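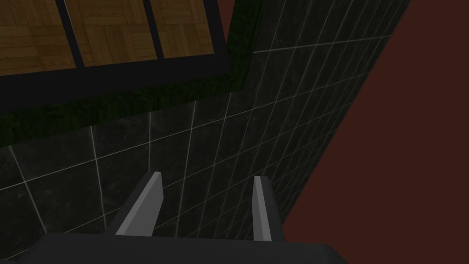
*Page last changed: August, rev. 4*

# Exhaust ductwork walkdown, plating room and roof, Plendby plant

Systems covered: EF-1 (Clurneo fan), EF-2 (Bielecka fan). All duct is PVC or CPVC, solvent-cemented or hot-air welded. Marks are OK, FIX, or ?. A question mark means somebody told me it was fine and I could not confirm it.

## 1. Before going up

- [x] Fans locked out, tags on both disconnects. **OK**
- [x] Tank heaters off, covers on. **OK**
- [ ] Previous walkdown sheet on hand. **?** The binder has a sheet with every box ticked in the same pen stroke and no comments. I don't count that as a walkdown.
- [x] Roof hatch latch and ladder. **OK** Latch is stiff.

## 2. Hoods and takeoffs

- [x] Slot hoods free of crystal buildup. **FIX** Tank 3 slots are about half plugged on the wall side. The maintenance log says "cleaned monthly." Which month?
- [x] Hood-to-duct joints. **OK** on tanks 1, 2 and 4. Tank 3 has silicone smeared over a joint that should be cemented. Silicone doesn't bond well to this stuff, and I could lift a corner with a fingernail.
- [x] Blast gates move and hold position. **OK** except tank 2, which drifts shut. Add a set screw.
- [ ] Face velocity. **FIX** EF-1 hoods average 103 feet per minute, which sounds acceptable until you look at the individual readings. The wall side of tank 3 hardly moves a tissue. Don't accept an average next time.

## 3. Horizontal runs

- [x] Hangers. **FIX** The long run over the aisle has sagged between the second and third hangers. Plastic duct needs closer support than steel, more so when it carries warm air. Whoever hung it used the old steel spacing.
- [x] Hangers padded, no sharp strap edges on the duct wall. **OK**
- [x] Low-point drains. **FIX** EF-2 drain is capped. Take the cap off and pipe it to the trench through a trap.
- [x] Flange bolts and gaskets. **OK** Three bolts finger loose, tightened on the spot. Gaskets look fine from outside, for what that's worth.
- [ ] Expansion joint. **?** Drawing shows one on EF-1. I can't find it. Either it's above the hard ceiling or it was never bought.

## 4. Fans

- [x] Belts, guards, flexible connectors. **OK** on EF-1. EF-2 connector has a split along the lower clamp, long enough to put two fingers in. **FIX**
- [x] Airflow against nameplate. EF-2 is rated at 3,121 CFM. The traverse gave 2,139. The supplier's rep blamed our meter. We borrowed a second meter and got nearly the same answer, so I'd like to hear a different explanation. **FIX**
- [x] Housing drain open. **OK** both.
- [ ] Vibration. **?** The Clalirura monitor on EF-1 shows green. It also showed green with the fan locked out. Until someone explains what it is measuring, put a hand on the bearing housing and listen.

## 5. Roof stacks

- [x] Guy wires and clamps. **OK** One turnbuckle rusty but holding.
- [x] Roof flashing. **OK**
- [x] Stack heads. EF-1 has a no-loss head, clear all the way through. **OK** EF-2 has a cone cap that sits low over the opening and pushes exhaust back down at the roof. I suspect this is part of the missing airflow. **FIX** Quote a no-loss head in the same material as the stack.
- [x] Distance to fresh air intake. **?** Measured 32 feet from the EF-2 stack. The original drawing gives a bigger number, and the drawing is wrong. Ask the engineer whether the shorter distance is acceptable.
- [x] Sun damage. **FIX** South face of the EF-2 stack is chalky. Paint was promised as "UV-proof." Scrape, check for cracks, recoat.

## 6. Restart

- [x] Tags pulled, tools counted off the roof, hatch latched.
- [x] Rotation checked on both fans after power-up. **OK**
- [ ] Tank 3 back in service. Hold until the slots are clean and the joint is redone. "It's been like that for years" is not a reason to sign it.

Repairs to start Monday, tank 3 first, then the EF-2 connector. Recheck EF-2 airflow after the connector is replaced and again after the new head goes on, and write both readings on this sheet.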